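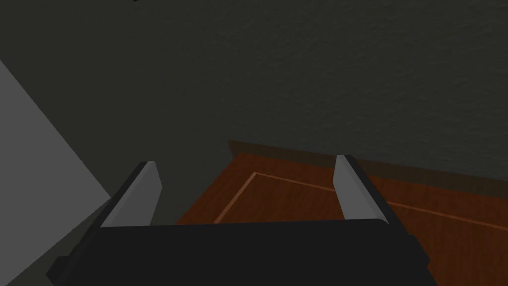
The manipulation software group at Talix is hiring a perception and planning engineer for its simulation stack in Hernton. The job is the code between a wrist camera and a parallel-jaw gripper: depth estimation, surface fitting, approach planning, and the tooling that replays failures. Most of our current test cases are furniture tops. A typical one has the fingers wide open over brown wood with a thin pale inlay line, and the planner has to treat that line as texture on a flat plane. Our edge detector still reports some lines like it as a step in height, and the approach gets rejected. Fixing that class of error is your first assignment.

**What you will work on**

- Plane segmentation from rendered and real wrist views, including dark, low-contrast backgrounds
- The approach planner (C++, sampling-based, 60 ms budget per query)
- Yatsenko, our in-house scene generator, which randomizes materials, lighting and furniture placement
- Regression tooling. The nightly suite runs 300 scenes and the triage scripts are old. Expect to rewrite them.

**Required**

- Solid C++ and Python, with code you can show or describe in detail
- Working knowledge of rigid transforms, camera calibration and collision checking
- At least 2 years on a robot software team, or equivalent research work
- Comfort reading logs from a planner you did not write

**Useful**

- Experience moving a perception model from simulation to hardware
- GPU rendering or physics engine internals
- Prior work on contact detection at the fingertips

A degree is not required. We do not need grasp learning experience for this position -- that work sits with the Bandier team, and you will review their interface changes but not train their models.

You would report to Marlies Hubmann and share the planner code with Siu-fong Tai. The group has 11 engineers. Three days a week on site is the norm, more during hardware integration.

**How to apply**

Send a resume and one page on a perception or planning bug you traced to its cause -- what the symptom was, what you ruled out, what you changed. No cover letter. Address it to Alois Hofstetter in recruiting. The process is a phone call, a paid half-day exercise in our simulator, and a technical interview with the group. Applications close at the end of October.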